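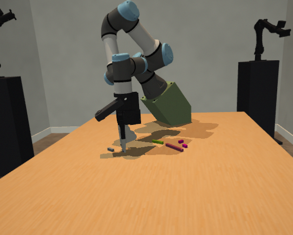 A long wooden table with a light orange-tan top.

**Wanted: bench joiner / table maker, Hustisar workshop**

Nerlow Tables makes dining and meeting tables for homes, libraries and small offices. Most of our work is solid wood, built to order. We are looking for a bench joiner to start in December or soon after.

The job is full time, on site in Hustisar. You would work from a drawing and a cut list, and take each table from rough boards to the last coat of oil. Larger orders are split between two benches.

## What you would do

- Pick and match boards for tops, with attention to grain direction
- Machine, joint and glue up tops up to 370 cm long
- Cut and fit mortise and tenon frames
- Hand plane, scrape and sand before finishing
- Apply oil and hard wax finishes
- Pack tables for the truck, and go along on a delivery now and then
- Keep your own tools sharp and your bench clear at the end of the day

We finished 252 tables last year. Most were plain rectangular ones, with a few round pedestal tables and one very long counter for the Anlow ferry office that had to go in through a window.

## What we need from you

You should have a few years of paid work in a joinery or furniture shop. A trade certificate is fine but so is a good set of pieces you can show us. You need to be safe and steady on a table saw, jointer and thickness planer. We will ask you to use all three during the trial day.

You must be able to lift 20 kg on your own and help carry much heavier tops with others. The work is on your feet, and the machine room is loud. Ear and eye protection is supplied, and we replace boots once a year.

Spray finishing experience is useful – we have one booth and only one person who likes using it. A driver's license also helps.

## Hours and pay

Work starts at 7 a.m. and ends at 3:30 p.m., with a half hour for lunch. Overtime is rare and is paid at time and a half. Pay depends on experience and is settled before the trial day. There is a tool allowance of $200 a year, paid vacation, and free offcuts as long as you sign for them.

The first three months are a trial period for both sides.

The shop is a short walk from the Tyagi Road bus stop. Parking is behind the timber shed. Please leave the loading door clear.

## How to apply

Send a short letter, a list of past jobs and up to five photos of your own work to Ásdís Dalsgaard, workshop manager, or drop them off at the front office before noon. Tell us which parts of each piece you made yourself. Photos of joints before glue-up are welcome.

We answer every application. If we think there is a match, we will call to set up a paid trial day. Bring your own marking tools and chisels – everything else is at the bench.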